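Posted in: Prepress / Uncoated stock

Subject: Re: [gurnament-users] Rich black and small type on Ruda offset

October 28, 2025

Irina Sârbu wrote:

> We are moving the yearbook from coated to Ruda offset, 358 pages,
> run of 3000. The printer (Spahić) sent back the first proof and the
> shadows are closing up. Anything below the three-quarter tone is
> solid. The old Gurnament profile was built for coated and I have not
> changed it. Do I make a new curve, or do I lighten the images one at
> a time? Second question: is rich black still safe for the chapter
> bars? They have white 7 point type in them.

Irina,

Make a new curve. Lightening images one at a time hides the problem in the files, and the next person to open them will not know which ones were already corrected. Keep the masters as they are and put the compensation in the output step.

Ask Spahić for the gain they measured on that stock at the midtone and at the three-quarter tone, on the press that will run the job. A proof made on a different device tells you very little. If they have no measured values, pay for a strip on the tail of somebody else's run. We did this for the Joltlow catalog and 1000 sheets was plenty to get the press stable and pull samples at the end.

In Gurnament, duplicate the coated profile, rename it, and edit only the black channel first. Black does most of the work in the shadows if your separations use heavy gray replacement. Output the same test page through both profiles and compare the step wedge before you touch cyan or magenta. Total ink limit is a separate field and is not inherited by the duplicate. It resets to the default, so type it in again.

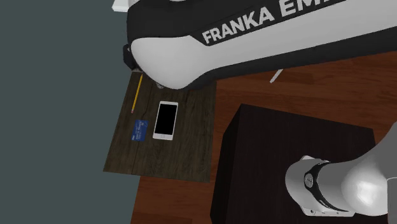
Rich black is where I would be careful. A bar built from four inks needs all four plates in register, and any drift puts color into the edges of white type. On uncoated paper the ink also spreads inward, so the counters in letters such as A and R get smaller from every side. Lettering handled like the white FRANKA on the black band of that arm would hold up, with its bold strokes and a good contrast against the ground. Your 7 point chapter titles have far less margin. For those I would use black alone, or black plus a modest cyan underlay with the cyan pulled back from the letter edges. Gurnament calls this "keepaway" and it is set per object, in points — start at 0.2 and look at it under a loupe.

If the bars look weak in single black next to full-page photographs, raise the type to 9 point semibold before adding more ink. Thin serifs are a poor choice either way.

Two smaller items. Trapping should stay off for images and on for flat vector areas. And check that the bars are vector at all. In the 3 older files I looked at they had been flattened to bitmap at page resolution, and the keepaway setting has no effect on those.

Send the new step wedge to the list when you have it, preferably as numbers from a densitometer. A scan will pick up its own curve. The next Gurnament update is due in December and I would finish the job on the version you have.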